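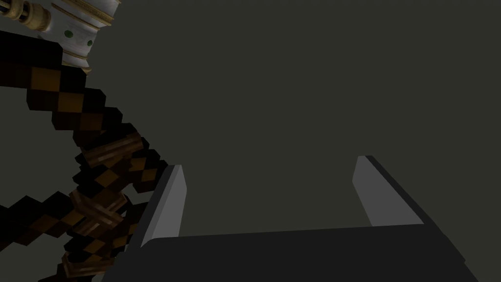 Clida Forum > Simulation > Grasping and contact
Thread: Gripper reports a grasp with nothing between the fingers

plelovard
April 21, 2023

Setup: parallel two-finger gripper, simulated, wrist view, random object meshes from the Trineo import set. Physics step is 720 Hz, control is well below that. Object for this run is the checkered cord with the tan bindings and the white and gold end piece.

Fault: the grasp flag goes true while the fingers are wide open. The controller then starts the lift with nothing held. The width reading is correct the whole time, so the joint side looks fine. The contact list shows the left finger touching the object. In the render the cord is off to the left of that finger and the gap is empty.

I ran 3,159 episodes overnight and filtered for grasp true with the fingers at full width. All the hits are on curved objects. Straight boxes and cylinders are clean.

Has anyone seen this? I would like to know before I start editing the grasp check.

tannic_ox

Which collision shape is the importer giving you? If you left it on default you get one convex hull per mesh. A hull around a bent cord fills in the inside of the bend. Your finger is probably standing in the filled part.

Turn on the collision overlay and look.

plelovard

Default, yes. Overlay is on now. The hull runs from the white end piece straight down to the lowest binding and bulges past the left finger. So the contact is real as far as the solver is concerned.

rsb_47

The hull is only half of it. Your grasp check should not pass on one finger. What is the condition?

plelovard

Any finger contact force over threshold for 4 consecutive control steps. It was copied from the suction tool config and I never changed it.

rsb_47

Then that is the fault. Require contact on both fingers, on the inner faces, with roughly opposed normals, and width below the open limit. With that in place a bad hull costs you a missed grasp and some odd pushing. It does not cost you a false lift.

tannic_ox

Disagree on the order. If the hull is wrong, every force number coming off it is wrong too, and a stricter check just hides it. He will get opposed contacts on empty space sooner or later, with a U-shaped object for instance. Fix the geometry first. Convex decomposition, limit the piece count, cache the result.

rsb_47

Decomposition on a voxel-style mesh like that one is slow and the stepped edges produce slivers. I did it on a set of blocky models in October and spent more time cleaning up slivers than I had spent on the original problem. Contacts jittered on every step edge.

tannic_ox

Did you remesh first? Smooth the collision copy, leave the visual mesh alone. The slivers go away.

rsb_47

I did not remesh. Fair point. I still would not ship a controller with a single-finger grasp condition, whatever the geometry.

aitali_lab

Adding something from our side at Ait Ali. We had the same symptom on hardware, from a different cause (a stuck tactile pad). The flag went true on approach, the arm lifted early and the open fingers caught a fixture on the way up. One bent fingertip. The cell was fenced and there was no injury, but the motion was not one the operator expected at that point in the cycle.

So please do not file this as a simulation-only issue. If the same check is deployed, one bad sensor is enough to trigger it. We now treat contact at full open width as a fault state: stop, hold position, wait for a manual reset.

tannic_ox

A hard stop on any contact at full width will trip every time a finger brushes something in clutter. That is normal during approach.

aitali_lab

It tripped often at first. We limited it to sustained contact, with a separate timer from the grasp one. Brushes are logged and ignored. Manual reset stays.

plelovard

Results so far.

1. Both-finger condition plus width limit, original hull: no false grasps in 1,000 episodes, same seeds. Success rate on curved objects dropped, because the fingers are still being pushed off by the filled-in hull.

2. Both-finger condition, remeshed and decomposed collision copy: no false grasps, success rate on curved objects back up. Import time per object is much worse, but it is a one-time cost.

3. Decomposed copy with the old single-finger condition: false grasps again, fewer than before. These are ordinary side contacts during approach.

So both changes stay in. I have also added the full-width fault state, log only for now.

rsb_47

Case 3 is the one I was worried about. Log only is fine in simulation. Make it a stop before that config goes near an arm.

plelovard

Agreed, it is on the deployment checklist. One leftover: the white end piece and the cord import as a single body. Does the decomposition step respect sub-meshes, or do I have to split them by hand?

tannic_ox

It ignores sub-meshes unless you set the per-part option in the Trineo import file. Set it, clear the cache, then reimport. If you skip clearing the cache it loads the old hull without a warning.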